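3.2 Asking people why they went where they went

I should say at the start of this section that I never set out to write about the wrong turn-off. My plan, such as it was, had me interviewing visitors to Womura about what they'd read before they booked, then matching that up with where they slept and what they ate. Tidy enough. But in the second week at the lookout I got talking with a retired couple towing a caravan who'd meant to go to Jisden, an hour further up the coast, and had come off the highway early for a toilet stop. They stayed four nights! After that I couldn't stop asking everyone the same thing, and the answers became the part of the study I cared about most.

A bit of background on the place (I'll keep it short, because section 2 has the long version). Womura sits on a river mouth with a surf beach on one side and mangroves on the other, and it has two caravan parks, a pub, a bakery that shuts when the pies run out and a museum that opens when Jovita Ochoa is free to unlock it. The regional tourism plan barely mentions it. Jisden gets the brochures, the coach stops and the new foreshore. So on paper Womura is what the literature likes to call a residual destination, a term I've grown to dislike and will use as little as I can get away with.

I collected 1,004 short responses over the season, mostly on a clipboard, a few by text message when it was raining and the clipboard was hopeless. The form had three questions on it. Where did you plan to be tonight? Where are you sleeping tonight? What changed, if anything did? People were generous with the third one. They wrote on the back, they wrote up the margins, and one bloke drew me a map of every campground that had let him down since the border.

From those I picked 70 for longer chats, usually over a cuppa at the picnic tables or in somebody's annexe. I tried for a spread of ages and travelling styles, though I'll admit I ended up with more caravanners than backpackers - backpackers sleep in, and I'm a morning person. Azucena Tlapale did the evening ones for me at the pub, which fixed the imbalance a little. Her notes are much neater than mine and I've leaned on them heavily in section 4.

3.3 What counts as a plan

This turned out to be slippery. I'd assumed that a traveller either had a plan or didn't, and that a booking was good evidence of one. But a lot of people had bookings they didn't intend to keep, and others had no booking at all and a route fixed down to the servo where they'd fill up. A woman travelling with her two grandkids told me she always reserved a powered site at the Villalobos park in Jisden "so there's a floor under us", and in six summers she had slept there once. Is she a planned visitor to Jisden or an unplanned visitor to Womura? My coding sheet wanted her to be one or the other, and she plainly wasn't.

In the end I scrapped the two-way code and scored each of the longer chats out of 100 for firmness, with 100 meaning they'd have driven through a flood to get there. I did the scoring twice, a month apart, without looking at the first lot. Where the two scores disagreed badly I went back to the recording and listened again, usually with the dog asleep on my feet. I'm aware that a single coder marking her own homework isn't ideal, and I come back to that in the limitations.
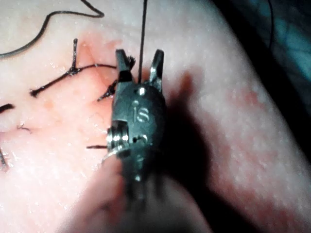 Figure 2. Instrument tip with its two short, pointed jaws held open over a pale pad.
9 min read

The other thing I had to settle was weather. Everybody blames the weather, or thanks it. If I'd taken people at their word, nearly every detour on that coast would be down to a change in the wind, so I asked a follow-up: would you have stopped if it had been fine? Plenty laughed and said yes, probably, they'd smelled the bakery. I've kept the weather answers in but I treat them gently, more as a polite way of talking about mood than as a cause.

I also did a smaller round of chats in Indov, inland, over a long stretch in March. It has no beach and no view to speak of, and I wanted to see whether the stories sounded the same where there was less to be charmed by. They didn't, quite. People in Indov talked about tyres, tiredness and kids who'd had enough of the back seat, and they rarely described the stop as a discovery. A few did apologise to me for not having anything nicer to say about the town, and then spent half an hour telling me about the owner of the hardware shop, who had opened up after hours to find them a hose fitting. Those conversations are taken up again in 4.3, alongside Azucena's material from the pub.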